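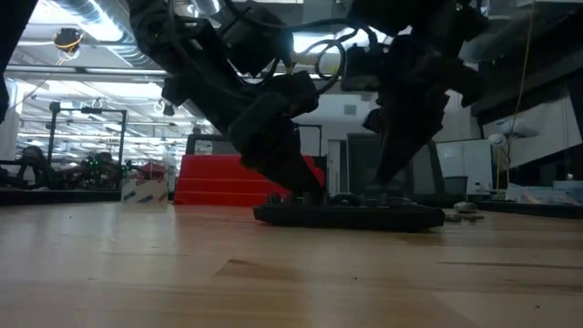
I need somebody to come and put very small things back where they live. If you've ever tipped a jam jar of mixed screwdriver bits onto a table and felt quite cheerful about it, please keep reading, as I've been looking for you since November!

The job is Bench Sorter (part-time) at Ostura, where we lend out tools and run an open bench for people who want to mend their own stuff. It's 14 hours a week, spread however suits you within our opening times, on a contract of six months to begin with. I'd love it to go on longer and I'm working on that, but I won't promise what I haven't got.

What the work is

People borrow our hand tool sets, take them home, fix a wobbly chair or get the back off a radio, and bring them in again. Mostly everything comes back. It just doesn't come back in the right order. A hex bit turns up in the slot for a Torx, two identical Pozidrivs end up in one case while the case next to it has none, and then some poor person gets home with a kit missing the one thing they borrowed it for. I've been that poor person, with my own kit, from my own shelves.

So a lot of your time will go on the bit cases. You open one flat on the table, work along the rows, pull out whatever doesn't belong and fill the gaps from the spares. Then you check it against the card, sign the card and shut the lid. Some days that's the whole afternoon, with the radio on and a pot of tea going.

The rest of the week is a mixture:

- sorting the odds and ends (washers, clips, little flat brackets, mystery bits) into their drawers
- cleaning grease and biscuit crumbs out of cases, and yes, it's always biscuit
- writing new cards when a set changes
- putting returns away and finding things for people at the counter when it gets busy
- telling me what we're running short of before we've run out of it

We have 3,347 separate items on the list at present, going by the last full check, which Aaliyah Nguyen and I did over two very long evenings with a takeaway balanced on the drill shelf. I fully expect you to find that we got it wrong. Please do! I'd sooner have a true number than a nice one.

The table

You'll mostly be at the big wooden table in the back room. It's a lovely thing to work at, pale enough that a dark bit shows up when you drop one, and I'm a bit soppy about it. There's one house rule, which is that drinks go on the windowsill. I break it about as often as everybody else.

We keep small parts in trays while they're being worked on, and anything that can't be saved goes in the scrap bin. I'd ask you to be slow about the scrap bin. A rounded-off Phillips is scrap, fine, but a bit that's only dirty wants five minutes with a brush and a rag. And an odd-looking one might be the only one of its kind we've got. We very nearly threw out a spanner bit that fitted exactly one make of pushchair, and I still think about it.

How we do the cases

There's a method of sorts. The sockets get filled by type first and size second, small to large from the left, with the ones people use most in the top row where you can grab them. If a socket has no bit, we leave it empty and write the gap on the card. We don't stick something random in to make the set look full. I know it's tempting. A case with a hole in it tells you something, and a case stuffed with whatever was lying about will fib to you all the way home.

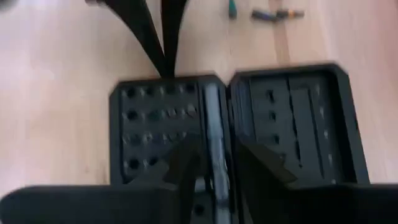 Gordon Chisholm disagrees with me about the top row. He says the bits people use most should go nearest the hinge, as that's where your fingers land when the case is open, and the rare sizes can have the outside edges. He also says that small to large is fine until you meet a set with imperial and metric in it, and then you need to pick a side and stick to it.

He may well be right about the hinge. I've agreed to try his way on the Lindholm sets for a month and we'll see which ones come back tidier. You'd be the one to judge, and you can tell either of us to get lost. If you've got a third way, bring it along - I'm not precious about any of this as long as every case in a batch is done the same.

While we're on batches, I'd like you to take the cases in groups of 6 and finish one group before opening the next. I used to have the whole lot open together and it was chaos, with lids everywhere and bits migrating from one to another while my back was turned.

Who I'm hoping for

I don't mind what you've done before. School leaver, retired, coming back to work after a gap, all good. You don't have to know your tools on day one either, and I'd say it takes a fortnight before you stop squinting at a T15 and a T20 side by side. I'll sit with you for the first few shifts and Thérèse MacDonald will show you the catalogue system, which is called Lutetti and has some funny ways (it logs you out if you stop to think).

What I do need is somebody who likes getting a thing right and doesn't go glum when it's all jumbled up again by the next morning, because it will be. You should be happy to ask. If you can't tell what something is, put it in the "no idea" dish and we'll have a guessing session at the end of the day, and there's usually cake at those.

You'll need to be able to handle fiddly parts, or be willing to work out with us a way of handling them. We've got a magnifier on an arm, a couple of magnetic dishes, tweezers of every sort and a chair that goes up and down properly. If something else would help, tell me and I'll try to get it. The back room is all on the flat from the street door. The loo is up two steps, I'm afraid, though there's an accessible one at the café next door and they're very nice about it.

Bit of a warning about noise. The front room gets lively when the open bench is on, and sanding is sanding. If you're after total peace, the early shifts are the ones to ask for. I'm in from eight and it's quiet as anything until ten.

Pay and so on

It's an hourly rate, the same one that all of us at the counter are on, and I'll send you the figure with the application form. Holiday is on top. There's also £500 set aside for training over the six months, which you can spend on something useful to you. The last person did a sharpening course and now our chisels are frightening. You can borrow anything on the shelves for nothing, apart from the Vorkel mitre saw, which has a waiting list, and I'm on it too.

How to apply

Please don't send a long CV. Write me a page, or record yourself chatting for a few minutes if writing isn't your thing, and tell me two things: what you'd like out of the job, and about something you once sorted out. It can be a shed or a spice rack or your nan's button tin. The best one I ever had was about a box of Christmas lights.

Address it to Lise Lemieux at Ostura, drop it through the door or hand it in at the counter. Closing time for applications is noon on the last day of the month. I'll get back to everyone, including the people I can't take on, and it'll be a proper reply.

After that I'll ask a few people in for an hour. We'll have a cup of tea and look round the shelves, and then I'll give you a muddled case and sit down with a muddled one of my own. It isn't a race and I won't be timing you. I'd mainly like to see whether we can natter and sort at the same time, as we'll be doing plenty of both. You'll be paid for the hour whichever way it goes.

If you want to nose about before you decide, come in any afternoon while we're open and ask for me or for Shanti Bhatt. One of us will have our head in a drawer somewhere.

Recent from Ostura

Which drill should I borrow? A short guide
Open bench times for the spring
Wanted: spare 4mm hex bits, any condition
How we clean a rusty socket set
Lindholm sets are back on the shelf
Joining and renewing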